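Jailson Caldeira
Aug 21, 2021

1/ I moved my mother's recipe cards into a proper file this summer. 264 cards, two shoeboxes, one drawer. A few people asked how I did it, so this is a thread.

2/ The cards go back to when she worked in the kitchen at Damasceno, a lunch place that closed before I was in high school. Some are typed. Most are in pencil. A good number are on the backs of order slips.

3/ First thing I did was sort by handwriting. I can tell my mother's from my grandmother's, and there is a third hand nobody in the family has identified. The third hand wrote all the pickles.

4/ Then I scanned them. 300 dpi, color, both sides. Do both sides even if the back looks blank. Pencil fades, and I found ingredients on backs that I would have sworn were empty.

5/ I named the files by number only. I tried naming them by dish and gave up the same evening. There are six cards called "Sunday rice" and they are six different dishes.

6/ After that I typed everything into a spreadsheet. Columns: number, title, who wrote it, who it came from, ingredients, method, notes. I kept her spelling in one column and put a corrected version in the next.

7/ Typing took most of June. I did ten a night and quit when my eyes got tired. On weekends I did more.

8/ Measurements were the slow part. She wrote "one cup" and meant a particular blue cup. My sister still has it. It holds 198 ml to the line where she filled it, so every old card with a cup in it got converted from that.

9/ "A spoon" is a soup spoon unless the card is for a cake. Then it's a teaspoon. I asked her why and she said everyone knew that.

10/ Oven temperatures: most cards say low, medium or strong. I called her for each one and wrote down what she told me. Twice she changed her answer the next day. I kept both.

11/ Produce was similar. The cards say "one avocado" or "two onions" with no size. I bought what the store had, weighed it, made the dish, and wrote down the weight if the dish came out right. The avocado cream took me three tries. Too much lime in the first two.
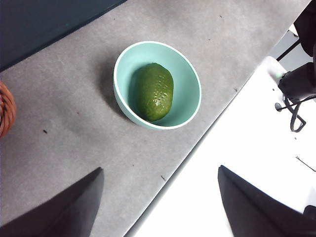
12/ Cards I could not read. I ended up with 11 of these. Things that helped:
- raising the contrast on the scan
- reading it out loud to her over the phone
- looking for the same dish in my grandmother's hand
Four are still unread. One of them is only the word "Gudus" and a list of numbers. If that means something to you, please write.

13/ Update on Gudus, since two people already messaged: it was a brand of baking powder, according to my aunt. She does not know what the numbers are.

14/ Backups. One copy on my laptop, one on a drive at my sister's house, one printed. The printed one is in a three-ring binder with plastic sleeves. She uses the binder. She has not opened the spreadsheet.

15/ Cost: $0 for the scanner (library), $22 for sleeves and binder, and whatever the groceries came to. I didn't keep those receipts.

16/ What I would do differently: number the physical cards in soft pencil before scanning. I did it after, and had to match 40 or so by eye. That was a whole Saturday.

17/ I would also ask about people sooner. The card says "from Lourdes" and I have three Lourdes to choose from. My mother remembered two of those. My uncle would have known the rest.

18/ Several people want the pickle recipes. I'll post the carrot one next week after I check the vinegar. The card says "the strong kind" and I have used two kinds so far.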